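Ondbridge Equipment
Wrist Camera Kit, Model 50

Price: $495 per kit
Volume price: ask for a quote at 10 kits or more
Availability: in stock, ships from our Iturra warehouse
Page updated 5/29/20

The Model 50 is a wide-angle camera with a mounting plate, made to sit at the wrist of a small or mid-size robot arm. It is sold as a kit for shops and labs that already have an arm and a gripper and want a close view of the fingers while they work. The arm, gripper and controller are sold separately.

What comes in the box

Camera with fixed wide-angle lens
Mounting plate and bolts
Data cable, 10 feet
Lens cover
Printed setup sheet

Planning your purchase

Most customers budget for the camera and forget the rest of the station. A full wrist camera setup with our Rasetti bracket, a second cable, a spare lens cover and a day of remote setup help comes to $800. If you already have a bracket that fits your arm, the base kit is enough. Brackets for Durkik arms changed in March, so check which version you own before ordering. The new plate will not bolt onto the old wrist.

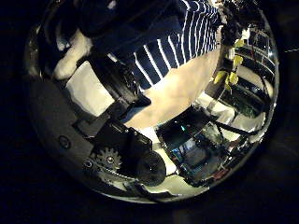

Lens choice matters more than resolution for this kind of work. A narrow lens gives a clean picture of the part but loses the hand as soon as the fingers open. The lens in this kit takes in a full circle and bends straight lines, so plan on a correction step in your software if you need to measure anything. The wide view also picks up whatever is near the arm. In the picture on this page one dark finger runs up through the left side, with a toothed gear and a round black part lower down, and a person in a striped navy shirt takes up much of the top. The rack on the right, with its yellow clips, is in view too. If your vision software is sensitive to background, set aside money for a plain screen behind the work area.

Lighting

Bare metal near the wrist can throw bright spots into the lens. Matte tape on rails and rack edges is a cheap fix. We do not include lights with the kit. An ordinary diffused bench lamp is fine for most work, placed so it does not shine straight down the fingers.

Cables

Leave slack at the wrist joint. The cable should follow the arm and be tied at each link, with a loop large enough for full rotation. Cable wear is the most common reason kits come back to us, and it is not covered by the warranty. Order the spare with the kit, as it costs more to ship by itself.

Before you order, please have ready

Arm make and model
Wrist bolt pattern
Payload left over after the gripper is fitted
Distance from the arm base to your computer
Whether people will be working within reach of the arm

The last item affects the quote. The camera is not a safety device and cannot take the place of guarding or a stop switch. If your station has people close by, your safety equipment should be its own line in the budget.

Returns

Unused kits can be returned within 50 days. Kits that have been bolted to an arm can be exchanged for store credit if the lens is not scratched.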